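Transfer window thread, because I have a free evening and poor judgment.

Coman Town say they won't sell their striker. They said the same about the left back last July, and he was holding up a Zillell scarf by the weekend.

The striker played 971 minutes last season and scored 2 goals. Zillell have apparently looked at this and decided he's the missing piece. Missing is the right word.

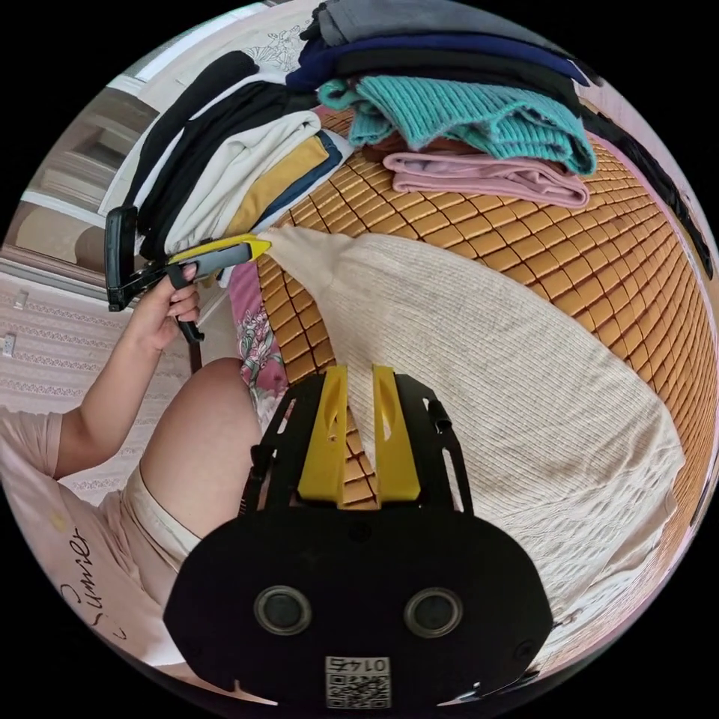 Pale shorts, "Summer" on the shirt. Window season.

Meanwhile Plurkine Rovers need a goalkeeper. They've needed one for 883 days by my count, and yes, I do keep a count.

Their top target is at Trestaso, who want a fee plus a friendly plus 76 percent of any future sale. I've seen kinder terms on a payday loan.

Plurkine's answer was to offer their backup keeper in exchange. Trestaso have seen him play, so talks are now "ongoing."

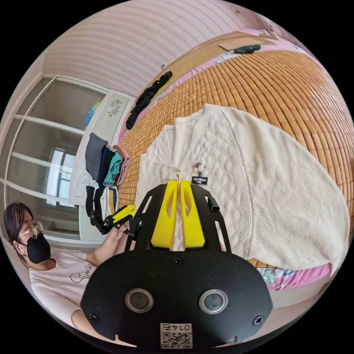
White knit sweater. Already thinking about away games in the cold.

My prediction: Coman sell on the last day, Zillell overpay, Plurkine start the season with a midfielder in gloves.

I've renewed my season ticket anyway. Same seat, behind the pillar.

05/08/2020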